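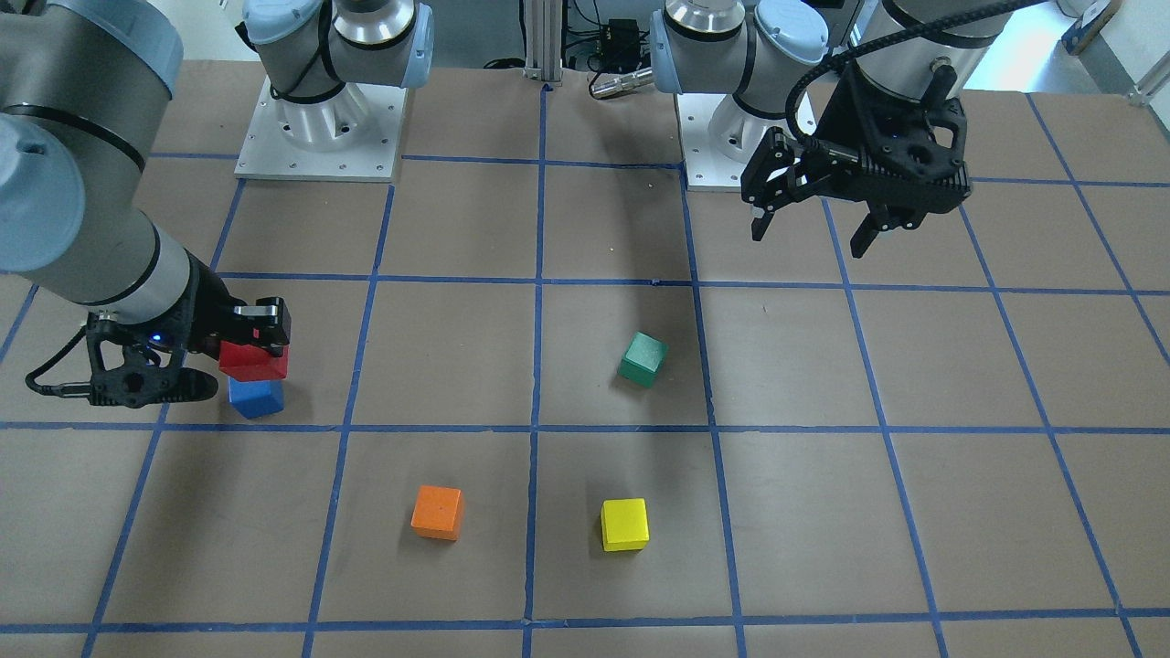
How many demonstrations should I collect before I compare two training methods on cube stacking?

Ferenc Kocsis
Start with 83 or so good ones per method, train, and look at the failures before you record more. In our group we went directly to 1000 demonstrations and later found that many had the same mistake at the release, when the operator opened the fingers too early. We had to filter them all again. It is better to find such a thing when the set is still small.

Gizella Medve
It depends on the task. More is better I think.

Judit Vörös
I agree with Ferenc, but please decide the start positions before you record anything. We write a list of grid squares for each cube, shuffle the list once, and use the same list for both methods. If the operator chooses the places by hand, he will slowly prefer the easy ones – I did this myself in August and my first comparison was useless. Also keep the test squares in a separate file. In the Vestus project we had 1418 recorded episodes and no note of which squares were meant for testing. 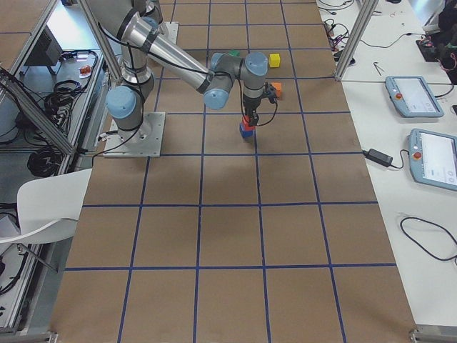
Should a stack count as a success if the tower falls after the gripper has opened?

Judit Vörös
We count it as a failure. Our rule is that the upper cube must stay on the lower one for five seconds after the release, with the arm moved away. Write the rule down before the first trial and report the partial result too – for example, "grasped but not stacked". Two methods can have the same success rate and fail at very different steps, and the reader of your paper would like to know this.

Ferenc Kocsis
Five seconds is fine. We use three. Only do not change it in the middle of the evaluation.

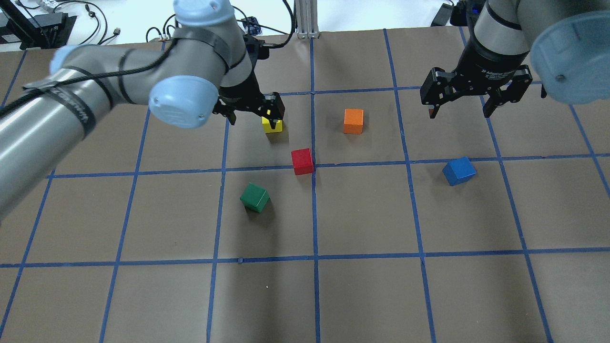
Five cubes on the taped grid, with one gripper directly above the yellow cube.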